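3. Study setting and service data

3.1 The vendors

The study followed mobile food vendors working from three sites: the Mogensen lot, the Skovirov riverside strip, and the weekday lunch pitch at Famero. All of the vendors sold hot food cooked to order, and most also sold a cold item such as ice cream or frozen custard. Vendors that sold only packaged food were left out. Each truck kept its usual menu, prices and staff during the study period, which began in June. 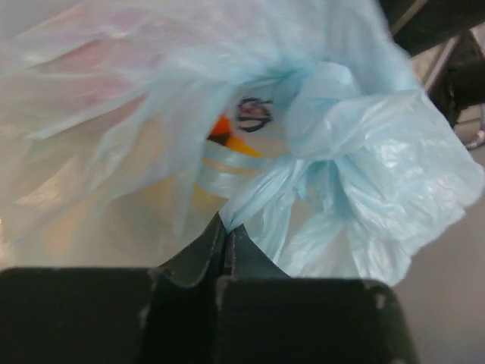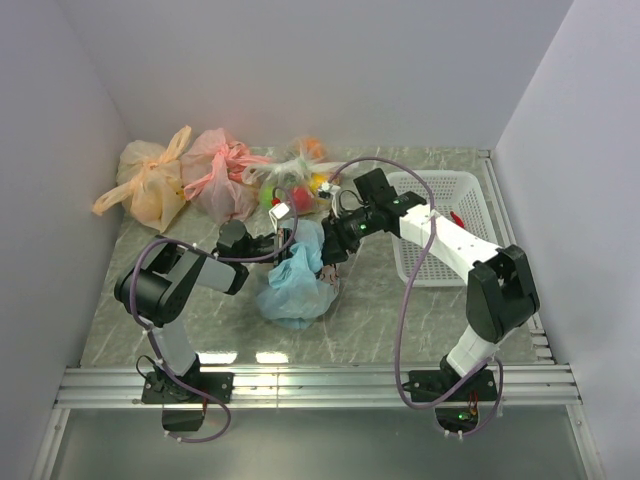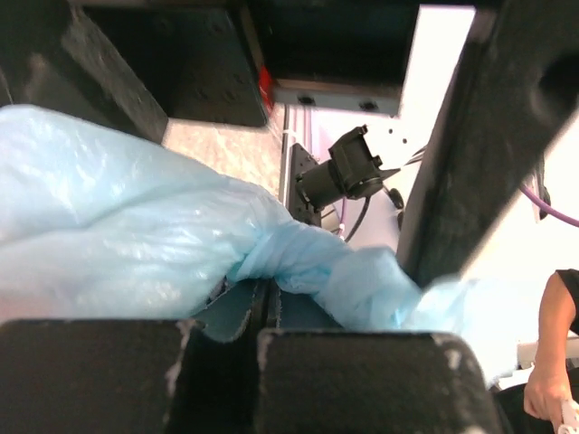

Figure 2. Light blue plastic bag, three views.

Trucks at the Mogensen lot had the longest service hours, opening at 11 a.m. and closing after the evening crowd thinned out. The Famero pitch was the opposite case. Nearly all of its trade fell within the lunch break of the nearby offices, and a truck that was slow to open lost sales it could not make up later in the day. Skovirov fell between the two, with a weak lunch and a strong late afternoon in good weather.

3.2 Orders and waiting time

We collected 4,000 orders from the trucks' point-of-sale systems. Each record held the time the order was paid for, the items, the total, and the payment type. Pickup times came from the Relell order screen, which staff cleared when they handed over the food. Waiting time was taken as the gap between payment and clearing. This leaves out the time spent in line before ordering, so the waits reported in Section 4 are shorter than what customers lived through.

Staff did not always clear the screen promptly. During busy spells some trucks cleared several orders in one go, which shows up in the data as a group of orders with the same pickup time. We removed these groups from the waiting time analysis but kept them in the sales totals. After this step and the removal of voided orders, we drew a subset of 600 orders for hand checking against the kitchen tickets. Where the two did not agree on the items sold, we used the ticket.

Orders were sorted by the slowest item they contained. A sandwich with sliced meat could be put together quickly once the roast was cooked, while fried sides depended on whether a basket was already down. Cold desserts were a separate problem. They took little time to scoop, but on most trucks the same person who scooped also took payment, and the line stopped while the order was filled. Two trucks dealt with this by handing over desserts from a second window. We coded these trucks separately.

3.3 Menu length

The number of items on the posted menu was recorded at the start of each service. Menus ranged up to 20 items. Sizes and flavors of the same product were counted as one item, and drinks were left out. Following this rule, a truck selling one kind of ice cream cone in several flavors was treated as having a single dessert.

We divided trucks into short-menu and long-menu groups at 8 items. The cut was chosen before the sales data were opened. It is close to the middle of the range of menus we saw when visiting the sites in spring, and vendors themselves tended to describe a menu above that length as a full one. Daily specials counted only if they were written on the board when service began.

Several trucks changed their menus partway through the study. When an item ran out it was usually crossed off the board, and we did not adjust the count. When a vendor dropped an item for good, the new count applied from the next service onward.

3.4 Payment

Cards and cash were accepted by all trucks at Mogensen and Famero. Two of the Skovirov trucks were cash only at the start and added card readers later, which gives a small before-and-after comparison in Section 4.3. Tips paid by card were removed from the order totals. Cash tips were not recorded, and we make no estimate of them.

Weather was noted from the nearest public station at the opening hour and again at closing. Services called off for rain or wind do not appear in the order data, and we did not treat them as days with zero sales.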